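Hullstead bus changes: what you need to know

November 2022

The new winter timetable for the 31 and the 33 is now in force. Both routes still start at the railway station, but the 33 no longer goes along Prendar Road. Passengers who used the stops there should walk through to Mill Lane, where the 31 calls every half hour until early evening.

The biggest change is to the last bus home. The final 33 used to leave the station at 11.05pm and now leaves at 10.20pm. The operator, Skitar, says too few people were using the later service to keep it going. We asked for the passenger figures in June and have not yet been given them. 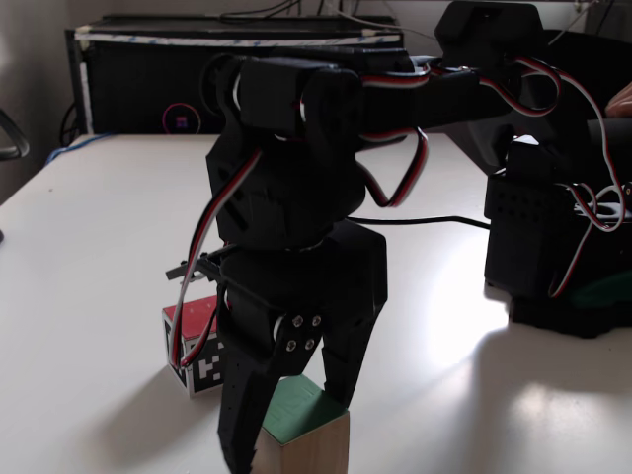
Over 134 residents replied to our survey on the cuts. Most wanted the late bus back, and a good number also asked for a Sunday service to the hospital. Several people who work evening shifts told us they now pay for a taxi at least twice a week. We have passed all the comments to the council, with names and addresses taken out.

There is some better news for shoppers. The stop outside Rezaei Bakery, closed while the gas main was being replaced, is open again in both directions. The shelter has a new bench, though the glass at one end still needs fitting. Until the printed timetable is put back up, times are on a sheet taped inside the shelter.

Concessionary passes can be used from 9.30am as before. Day tickets are still sold by the driver and now cost £3, and they can be used on either route. Please have the right money if you can, as drivers are often short of change first thing.

Paper copies of the timetable are at the library and the post office counter. The larger print version is kept behind the library desk, so please ask for it.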